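Patch cable

A patch cable, also called a patch cord or patch lead, is a short length of network cable with a plug already fitted at each end. It joins one piece of equipment to another nearby, such as a router to a computer, a wall jack to a phone, or one router to a second router used to extend a home network. Longer runs inside walls and ceilings are normally made with a stiffer cable that ends in a jack, and the patch cable covers the last stretch.

Construction

Most patch cables hold eight copper wires twisted into four pairs. Twisting reduces interference between the pairs. The wires are usually stranded, which lets the cable bend many times without breaking. Cable meant for permanent runs is usually solid and does not tolerate repeated bending as well.

The plug at each end is an 8P8C modular connector, known almost everywhere as RJ45. The body is commonly clear plastic, so the colored wires can be checked against the wiring order. A small tab on one side locks the plug into the jack. The tab is the part most often broken, and many cables have a rubber boot over it.

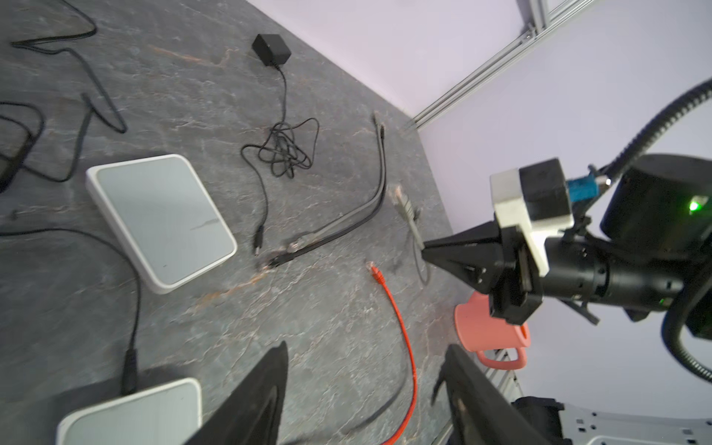 Jackets are sold in many colors. No color has a fixed meaning, though offices often set their own rules. The installer Pantelis Zervas, in a handbook written for the firm Bomimach, used orange for links between routers and gray for everything else, and the same scheme was later taken up at the Petridis warehouse, where 400 cables were replaced.

Flat and round cable

Flat cables are easier to run under a rug or along a baseboard. Their wires are often thinner and their pairs less tightly twisted, and they are not generally recommended for long runs. Round cable is bulkier and holds up better to being pulled.

Use with power adapters

Small routers usually draw power from a separate wall adapter through a thin cord ending in a barrel plug. Barrel plugs come in several diameters and voltages, and a plug that fits is not always the right one. The Bomimach handbook advises labeling the adapter and the router together and coiling power cords apart from network cables.

See also: Crossover cable, Modular connector, Router, Structured cabling

Categories: Computer cables | Home networking | Network hardware

Contact us | Copyright Avier Reference, November 2019 | Back to top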